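Ticket: Shared recycling calendar shows the wrong week
Status: Solved
Product: Mundar Home, web and phone
Area: Solheim

Opening post
Hello! First of all, I love this app. Our whole building has used it since November and we've hardly missed a collection. One snag though: the shared calendar has plastics down for this week, and the lorry is clearly coming next week. My own calendar is right, only the shared one is off. I've logged out and in again, and I've tried it in 2 browsers.

Reply from support
Thanks for such a clear report! Could you open Settings, then Places, and tell us which collection round the shared calendar is set to?

Update
It says Distberg, round 6. We're in Solheim, round 17! I changed it and pressed Save, and it went straight back to Distberg. I tried on the phone as well (brilliant phone version, by the way) and got the same thing.

Reply from support
Great spotting. Shared calendars with over 300 past entries won't save a new round until the old entries are archived. Go to History, choose Archive all, then change the round again. Your reminders will stay as they are.

Update
That did it!! Archived, changed, saved, and Sunday's reminder came through at seven in the evening with the right week on it. The neighbours have it too. I'm so pleased, and the archive is searchable, which I hadn't expected at all. Please close this one. 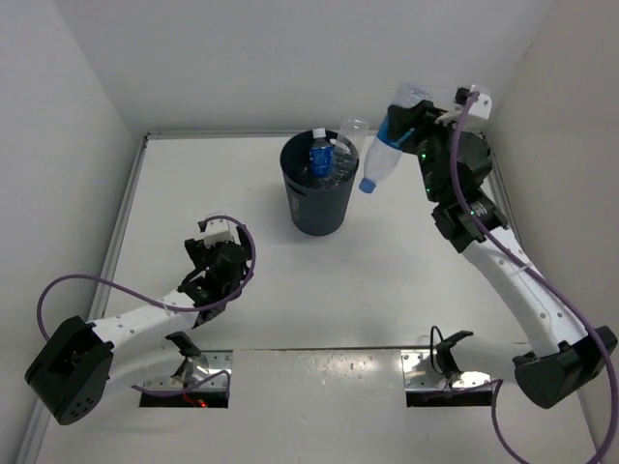
Attachment 1: plastic bottles in the bin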